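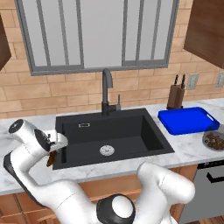 At the sink: a white robot arm and a marble countertop.

FOR IMMEDIATE RELEASE

Drallgate Strength opens second room in Lornard, adds early barbell classes and a free January month for first-timers

LORNARD – Drallgate Strength, the barbell gym on Pacheco Street, opens its second training room this January. Doors at 5:30 a.m. Coffee from 5:15 for anybody who wants it.

The new room is next door to the old one, through the wall where the mirror used to be. 4,000 square feet. Six lifting platforms, each with its own rack, plus a turf lane for sleds and carries. Old room stays open the whole time and keeps its current class schedule, so members don't need to change anything.

Why now: the waitlist. Drallgate stopped taking new evening members last spring and the list has been sitting at 200 names since the end of summer. Everyone on it gets a call before sign-ups open to the general public. If you moved or changed your number, email the front desk with the new one, please.

"People were lifting in the hallway," said Drita Kovačević, owner and head coach. "I had a guy doing farmer's carries past the bathroom. He was good about it, but come on. We needed the room two years ago and I was too cheap to sign the lease."

Kovačević started the gym after a long stretch coaching high school throwers. Most of her members are not competitors. Nurses, roofers, a lot of retired folks, parents who come straight from drop-off. The programming is the same for all of them: squat, press, pull, carry something heavy, go home. Weights differ, obviously.

"I want you to be able to get your kayak on the roof of the car by yourself," she said. "Or get up off the floor. I don't care that much about your max. Okay, I care a little."

What's new on the schedule:

Early Barbell, 5:30 a.m. and 6:30 a.m., weekday mornings, coached. Capped at twelve lifters.

Over-60 Strength, 10 a.m. Small group. Bring your doctor's note if you have one, it helps the coaches plan. Chairs provided.

Carry Club, noon. Sandbags, sleds, kegs, odd stuff. Forty minutes and your out. No experience neccessary.

Open Platform, afternoons until close. Members only, must have finished the intro course.

The intro course is two sessions, one hour each, and covers the squat, deadlift and overhead press along with how to bail out of a lift safely. It is required for everyone, including people who have lifted elsewhere. Kovačević does not make exceptions on this. Flat shoes or socks.

First-timers who live or work in Lornard can train free through the end of January, with the intro course included. No card on file. Anyone who stays on after that goes to the regular monthly rate, no joining fee. Current members who bring a friend get a shirt – new design, gray, runs small.

Equipment for the new room comes from Ikosham, the regional supplier that outfitted the first one. Racks, bars and bumper plates are in. The second set of kettlebells is on a truck somewhere and should be here by opening. The old dumbbells, up to 50 pounds, are being passed along to the Lornard middle school weight room, which has been making do with one bench and a box of bands.

Parking: please use the lot behind the building, entrance off the alley. The spaces out front belong to the bakery and they have been very patient with us. Bike rack is going in by the side door.

Drallgate will also host an informal deadlift meet once the new room has settled in. No singlets, no weigh-in, no fee. Three attempts each, loudest cheer wins a ham. Spectators and kids welcome, dogs if they can stand the noise. Sign-up sheet will be at the desk, date to be posted there and on the door.

Press are invited to stop in for any morning class during opening week. Photos fine, but ask lifters first. Kovačević is availible for interviews between 11 a.m. and noon, or by phone in the evening after the last class lets out.

About Drallgate Strength
Drallgate Strength is an independent, owner-operated gym in Lornard offering coached barbell training for adults of all ages. Ramp access at the side door, showers in the old building only for now.

Media contact
Drita Kovačević, owner
Drallgate Strength, Pacheco Street, Lornard
Front desk open 5:15 a.m. to 8 p.m. – leave a message if we're on the floor

###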